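Pukeck notes: where the towel policy loses its corners
2023-12-16
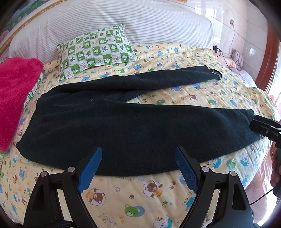 Keith Bramwell's objection to the May write-up was that a success rate for folding says very little unless the grasps are scored separately, and he suspected most of the failures came before any fold had begun. I have now rescored the runs and he was right.

The training set is 2000 demonstrations, all recorded with a pair of hand-held grippers on towels laid over beds and sofas. Half of them, 1000, start with the cloth bunched or twisted into a band, so that the near edge has to be found before anything else. Dark towels on printed sheets were included on purpose.

I split each run into three stages: first grasp, second grasp, fold. The fold stage hardly ever fails once both corners are held. The second grasp is the weak one. With one corner already pinched, the fabric shifts as the free gripper closes, and the policy goes for the place where the edge used to be.

Shortening the action chunk to 5 steps during the second grasp helped. It re-plans sooner and follows the edge. The cost is a slower, slightly jerky approach. Leaving the chunk short for the whole run made the folds worse, so the switch is tied to the first gripper closing.

Next I will retrain with the Rindero pads left out, to see how much of this depends on grip.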